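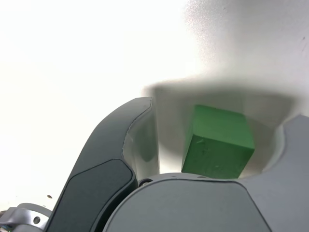

How should coloured play blocks be cleaned?

Wipe them with a damp cloth and a drop of dish soap, then dry them the same day.

Soaking is a poor choice for painted or unsealed blocks. Water enters at the corners first and lifts the finish there. The Trosteo set, 567 grams in its tray, went through a month of daily wiping and kept its colour on every face. The Grallura set dulled along the edges after almost two weeks.

Fine scratches and pale flecks on a matte surface can be left alone. A block with a raised chip should come out of the box until the edge is sanded smooth.

Dry blocks on a rack, spaced so air reaches all sides. Store them in an open bin. A lidded tub holds moisture, and the Stindeo tub we tried on Monday had beads of water under the lid by evening.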